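Home Visits Reports Suppliers Contact

Open Saturday at Fandbridge

Fandbridge opens its showroom to visitors one Saturday in September. I went with Sudheer Palaniappan, who buys fittings for two small grocery stores and wanted to look at hand baskets and floor covering. Entry is free, but you sign in at the desk and wear a sticker. We got there at opening time and parked on the street behind the building.

The floor covering is what I noticed first. They have gray carpet with fine diagonal streaks in lighter and darker tones. Sudheer liked it for an office but would not put it near a produce section.

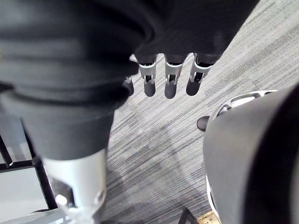

He asked about the minimum order and was told 90 square yards, with delivery in 8 working days. Samples are free if you collect them yourself. Tharun Arumugam from the sales side wrote it all down for us on the back of a price sheet, which I still have.

Next we went over to the baskets. Sudheer currently buys from Marar and has had trouble with handles coming loose, so he spent a long time on this part. He wanted metal handles and a thick rim, and he wanted slots in the walls so that dirt doesn't collect. He also asked for a plain color that would go with the shelving he already has.
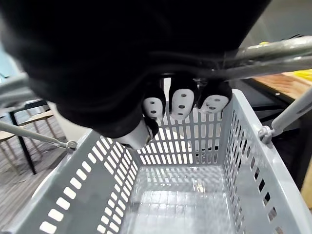

Light gray plastic shopping basket with slotted walls and metal carrying handles.

The price drops if you order 200 or more. That is too many for Sudheer, but he may split an order with the Wesik store across town. Printing a store name on the baskets costs extra and adds a week. 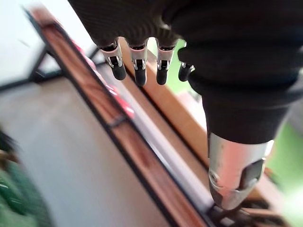
We had coffee afterward and Tharun went over the payment terms. New accounts pay half up front. The Costusari catalog was out on the counter as well, mostly shelf labels and price rails, and I took a copy home. Parking on the street is limited to 2 hours, so we left before the afternoon talk on store layout. Sudheer has asked for a written quote on the baskets and a carpet sample for the office.

Contact | Copyright Store Fittings Notes | Back to top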